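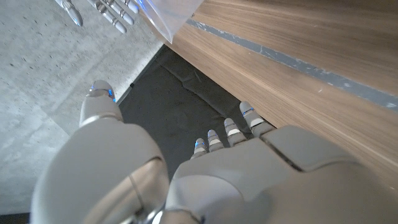

Our robotics club hired the Nakimer two-hand set for a term, along with the Buklow course that is sold to go with it, and I've been asked by three other clubs whether they should do the same. My answer is probably no, with some exceptions I'll get to. The hardware does make a strong first impression. The shells are smooth light grey, the fingers are jointed the way you'd hope, and there's a little blue light near the tip of every finger and another ringing the thumb, so that students walking past the door come in and ask what it does. We got four new members that way. How much of the hire fee you want to spend on recruitment is your own business.

The fee, then. We paid $507 a term for the course licence and the support line, on top of the hire of the arms, which the school covered and which I'm told varies a lot by region. Freight was extra both ways. The quote didn't mention freight both ways until the second version of it, and I'd ask about that in writing before signing anything.

What you get for the $507 is a login, a 134-page student workbook as a PDF, a slide deck for each unit and access to the support line. The workbook is the best part. Whoever wrote the chapter on coordinate frames has clearly stood in front of a room of sixteen-year-olds before. There are proper worked problems, the diagrams are big enough to read when photocopied, and the answers are in a separate file so you can hold them back. The slides are another matter. Mostly they are the workbook again in larger type, with a stock photo on every second one. We stopped using them after unit two.

The course promises that by the end, students will have "taught" the hands a simple tabletop task by guiding them through it over and over and training a model on the recordings. Buklow's brochure shows a graph of success rate climbing nicely toward the top right corner. There's no number on the vertical axis. I wrote to ask what the number was and got a friendly reply about how every classroom is different.

Our group picked moving a small object into a plastic cup, which is one of the suggested tasks and looks dead easy on paper. I-seul Kang, who ran our team of seniors, kept the log. They recorded almost 200 demonstrations over the term, mostly at lunch and on Tuesday afternoons, and trained on whatever they had every couple of weeks. The results wandered. One build would reach sensibly for the object and then close its fingers beside it. The next would grasp well and then hold on forever. The version they showed the parents was the best of the lot, and I would still not have bet my lunch on it twice in a row.

To be fair to the kit, a good deal of that was us. The workbook says to keep the layout and the lighting the same from session to session, and we share a room with drama. What I hold against the course is that this advice takes up one sentence on page 90-something, after the students have already done most of their recording. If you do hire the set, read that chapter first.

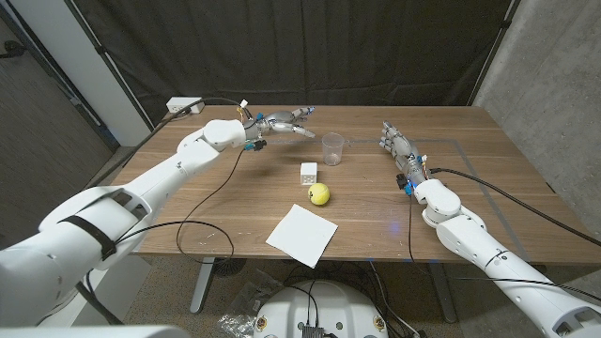
Set-up is the other thing I'd warn you about. The Buklow site says a class can be up and running in a single period. We never managed it. Allow the best part of an hour the first few times, and more if the person who labelled the cables last time is away. Cable slack needs thinking about before any arm moves, because the students will be watching the hands. You'll also want a decent solid table that you are allowed to put tape on. The folding ones in our room wobbled enough to upset the calibration, so we borrowed a better one and had to give it back between sessions.

The support line was good when we got through. A woman called Ayten Coşkun walked two of our students through a calibration fault on one thumb, stayed on the phone until it moved properly, and sent a follow-up note with the steps typed out. I wish the manual had been written by her. The ordinary email queue took four school days, and in a term of weekly meetings that's a whole session gone.

As for what the students learned, I'm less sour than this might sound. The careful ones learned to keep a log and to change one thing at a time. A couple of them got seriously interested in why the model failed, and one is now reading well past anything I can help with. But I could say the same of the year we spent with the Pyo starter arm, which has a plain two-jaw gripper, fits in a cupboard and belongs to us outright. Students could take the Pyo apart. The Nakimer hands have a seal on the palm housing and a clause in the hire agreement about what happens if you break it, so when a finger sticks, your lesson turns into waiting for the post.

There is also the regional showcase at Nerkcombe to consider. A few clubs hire the set purely because it looks good there, and it does. The judging sheet, though, gives most of its marks to the notebook and the interview. The team that beat ours had a line follower built on a bread board and could explain every part of it.

So, who is it for? A big school with a room it can lock, a staff member with time to learn the system over the holidays, and seniors who have already built something of their own. For them a term of it would be money reasonably spent. Smaller clubs should ask Buklow to sell them the workbook by itself. I asked in July, and they said they'd think about it.

Workbook, four stars. Hands, three and a half. Slides, one. We haven't renewed.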